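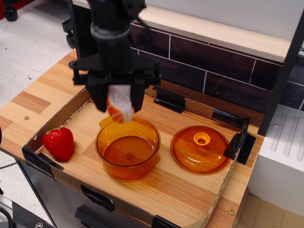

Figure 4.1. Gripper with payload over the pot, lid set to the right.

Unit 4: Unplanned release and the limits of width-based grasp checks

Read this before the January lab. The fault log is in the course folder under Dirnar, entries 300 to 346. Bring a printed copy of the state table from Unit 3.

4.1 Background

The Dirnar cell runs a pick and place cycle with a two-fingered parallel gripper. The cycle has five states: approach, close, lift, transfer, release. The transition from close to lift is allowed when the measured finger gap is larger than the empty-close value and has stopped changing. No force reading is used. Vidar Viklund wrote the check for rigid parts, and for rigid parts it did its job.

4.2 The fault

At cycle 424 the payload dropped during transfer. The controller logged a normal lift, a normal transfer and a normal release, then reported the cycle as complete. The operator, Mwangi Mrema, stopped the run by hand. Nothing was damaged and the protective stop was never requested by software.

The gap readings show the following:
At close: stable, above the empty value. Check passed.
At lift: stable. Check not repeated.
Mid-transfer: gap falls to the empty value. No state was reading it.
At release: fingers commanded open from a gap that was already empty.

The drop itself is a minor fault. The false completion is the serious one, as every later step was planned on a wrong world state.

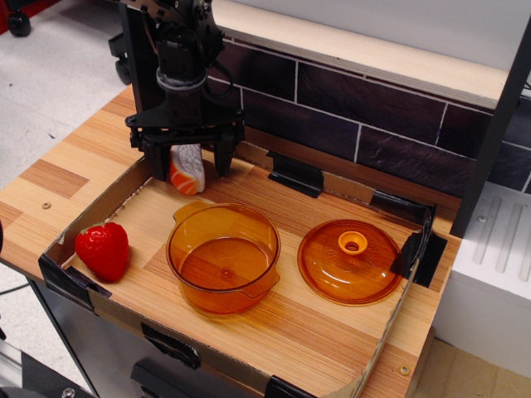 Payload shape matters to a width check more than payload weight does. A soft item compresses after the check has passed, and the gap keeps drifting as the arm accelerates. An item made of two regions gives a different problem: the reading depends on where the fingers land. Take the salmon sushi toy between the fingers, with its striped slab on a rice base. A grip on the slab and a grip on the base can return different gaps, and a single threshold treats both as good. Agnes Pringle's proposal is to store a gap range per grasp point and reject anything outside it at close.

4.3 Corrective action

(a) Gap is now read continuously from close until release is commanded.
(b) Loss of gap in any of those states raises GRASP_LOST and holds the arm in place. It does not retry.
(c) Completion requires a gap above empty immediately before opening.
(d) Reset after GRASP_LOST is manual. Keep hands outside the work area until the hold lamp is steady - a held arm is still powered.

Item (b) was disputed. Hamidreza Shojaei argued for one automatic retry. It was refused on the grounds that the position of a dropped part is unknown.

4.4 Exercises

1. Redraw the state diagram with GRASP_LOST added. Mark every state it can be entered from.
2. Using log entry 346, find the first sample at which (a) would have raised the fault.
3. Describe a failure that (a) to (c) would still miss.

Hand in to Thabiso Coetzee before the lab session.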